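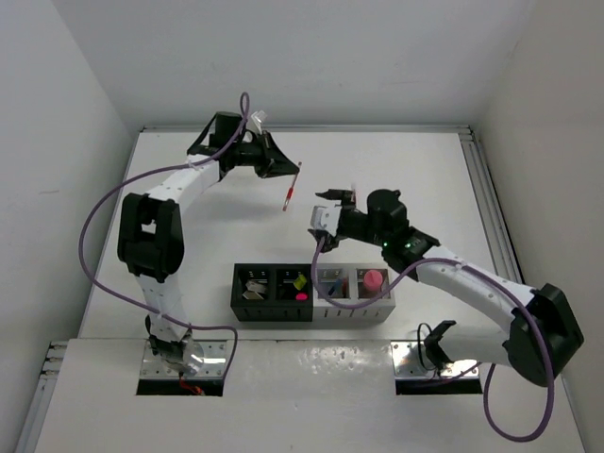

Poste de tri, les deux bras au-dessus du casier à quatre cases, feutre rouge et blanc à gauche.

Rapport d'avancement - volet équipement
Projet Trinulel, tri et rangement de petites fournitures
À l'attention de Gion Rainer, suivi des subventions
Période close fin novembre

1. Où nous en sommes

La convention prévoyait que le premier poste serait monté et utilisable avant toute nouvelle dépense. Il l'est. Les deux bras travaillent chaque jour dans l'enceinte blanche, sur des objets dont la valeur totale tiendrait dans la caisse du café : des stylos, des feutres, un gobelet rose. Vous nous aviez demandé, lors de la dernière revue, pourquoi un budget de cette taille servait à ranger des stylos. La réponse reste la même, en plus court : un stylo est mince, il roule, et il oblige les deux pinces à s'entendre. Les objets plus chers attendront que nous sachions tenir ceux-ci.

Le montage a pris plus de temps que prévu, pour des raisons peu glorieuses. Le fournisseur des profilés, la maison Gilletti, a livré à l'heure, mais dans la mauvaise longueur. L'échange s'est fait sans frais et avec beaucoup de courrier. Le dossier complet est à votre disposition, si vos soirées le permettent.

2. Dépenses engagées

Rien n'a dépassé l'enveloppe. Les bras, l'enceinte et les rails ont été payés sur la première tranche, le petit outillage sur la ligne de fonctionnement. Le casier a coûté moins cher que le temps passé à choisir le casier. Les consommables sont restés à leur niveau initial, à l'exception des stylos, qui quittent le laboratoire par des voies que notre comptabilité ne suit pas.

Un seul poste appelle un commentaire : les câbles. Le devis de départ les rangeait sous « divers », ce qui était optimiste. Ils sont souples, ils sont violets, et ils prennent sur le plan de travail une place que personne n'avait dessinée. Nous demandons à transférer 300 francs de la ligne « déplacements » vers une ligne « guidage des câbles », à créer. Il n'y a pas eu de déplacements, ce qui simplifie l'arbitrage.

3. Ce qui reste à acheter

Trois achats sont à décider avant la seconde tranche.

Doigts de pince. Ceux que nous avons se terminent en pointe étroite et aplatie. Pour un corps de stylo lisse et transparent, la surface de contact est petite, et c'est sur ce point que porte l'essentiel de nos notes de séance.

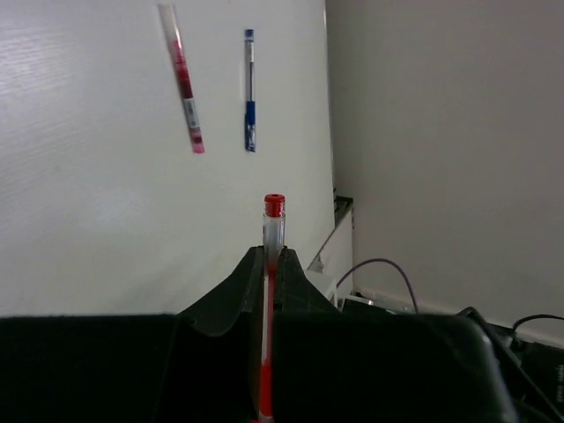

Mavodton propose un jeu de doigts à revêtement souple, avec un délai de quatre semaines et un tarif qui suppose qu'on en commande trois jeux. Nous n'avons besoin que de deux, un par bras. Le troisième servira de rechange, du moins c'est ainsi que nous l'avons formulé dans la demande.

Éclairage. Le plateau blanc est légèrement brillant et renvoie des reflets qui gênent la lecture des objets clairs. Deux solutions sont chiffrées : un revêtement mat sur le plateau, ou des panneaux diffusants autour de l'enceinte. La première est nettement moins chère. La seconde figure dans le catalogue avec de très belles photos. Nous recommandons la première.

Bras de secours. C'est la ligne qui fâche. Un bras immobilisé arrête le poste entier, puisque les tâches sont écrites pour deux. L'atelier Wyss accepte de garder chez lui un jeu d'articulations et de nous le facturer à l'usage, contre un forfait annuel modeste. Un bras complet dans une armoire serait plus rassurant, et beaucoup plus inutile le reste de l'année. Nous penchons pour le forfait, sous réserve que le contrat précise un délai d'intervention en jours ouvrables - la première version parlait de « délai raisonnable », expression que nous avons renvoyée à son auteur.

4. Calendrier et risques

Si l'accord sur les doigts nous parvient dans le mois, la commande part aussitôt et les essais comparatifs tiennent dans la période suivante. Sans cet accord, nous continuerons avec les doigts actuels, et le prochain rapport ressemblera beaucoup à celui-ci.

Le second poste, prévu à la convention, n'est pas remis en cause. Nous proposons seulement de ne pas le commander à l'identique. Les emplacements des embases et le passage des câbles méritent d'être revus sur plan avant que quelqu'un ne reprenne la perceuse. L'économie attendue est faible, mais elle nous évitera de payer deux fois les mêmes trous.

Reste le risque de change sur la commande Mavodton, que nous signalons parce que le formulaire comporte une case pour cela.

5. Décisions attendues de votre part

- Transfert de 300 francs vers la ligne « guidage des câbles ».
- Accord sur les trois jeux de doigts.
- Accord de principe sur le forfait Wyss, une fois le délai écrit noir sur blanc.
- Report de la commande du second poste jusqu'à validation du plan révisé.

Les devis sont joints dans l'ordre des rubriques. Celui de Mavodton existe en deux versions ; seule la plus récente est valable, et c'est malheureusement la plus chère. Nous sommes joignables le lundi matin pour toute question, avant neuf heures de préférence, tant que le poste ne tourne pas.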